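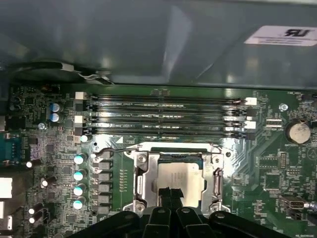
The Sinby Reuse Centre has opened its September intake of desktop computers. This thread sets out how donated machines are examined, stripped and graded, and what donors are asked to do beforehand. (1/10)

Computers are accepted at the Tuninari Road entrance only. Each one is given a job number at the counter. The present batch begins at 2104, and donors should quote their number in any later correspondence. (2/10)

Please remove personal discs from optical drives, memory cards from readers and any USB sticks before handing a computer over. Last year the Centre held a full drawer of these items and was able to return very few. (3/10)

Storage comes first. Hard drives are taken out, logged against the job number and wiped. Drives which fail the wipe are destroyed under our agreement with Awwad Recycling. A certificate can be supplied on request – please ask at the counter and not by message. (4/10)
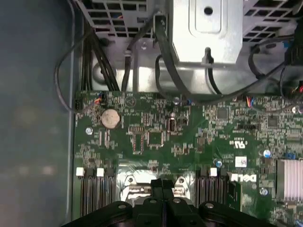
Older office desktops make up the greater part of what we receive, and they are usually worth the bench time. Parts are generally standard and replacements are easy to find. On a Dell board such as this one, the round coin-cell battery sits above a bank of memory slots and can be reached without disturbing the processor bracket. A flat battery is a common cause of a computer losing its date and time, and is not in itself a reason to scrap the machine. (5/10)

Memory is tested in matched pairs where possible. Latches are opened fully before a module is lifted, and modules are stored in anti-static sleeves, never loose in a tray. Single modules are kept for repair stock. (6/10)

Processors are graded separately. Old thermal paste is cleaned off with a lint-free cloth and the contact side is inspected under a lamp. Any socket with bent pins is recorded as a fault on the job sheet, and the board goes to the parts shelf. (7/10)
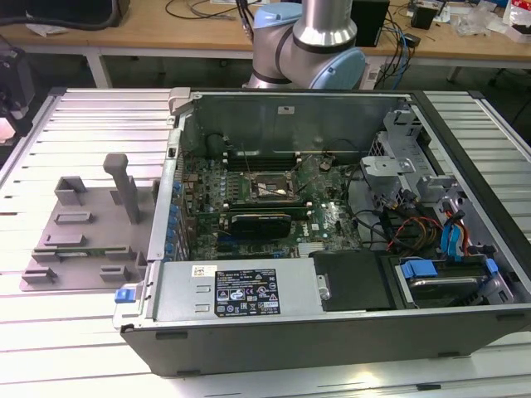
Desktop tower on its side with the side panel off. Graphics card, power supply and hard drive in place; CPU socket empty.

Power supplies are not opened at the Centre under any circumstances. The rating label is read and copied to the job sheet, the unit is tested from outside, and a failed unit is sent away whole. Donors are asked not to open them at home either. (8/10)

Cables are kept with the case they came from until grading is complete. Drive brackets are kept likewise, as missing brackets have delayed more rebuilds than any other part. Spare brackets in good condition are welcome at the counter. (9/10)

Since the scheme began, 3245 computers have been received and 2000 have gone back into use through the Drisitz Learning Fund. Schools and community groups wishing to apply should collect a form from the Tuninari Road entrance. Forms received by the end of September will be considered for the autumn round. (10/10)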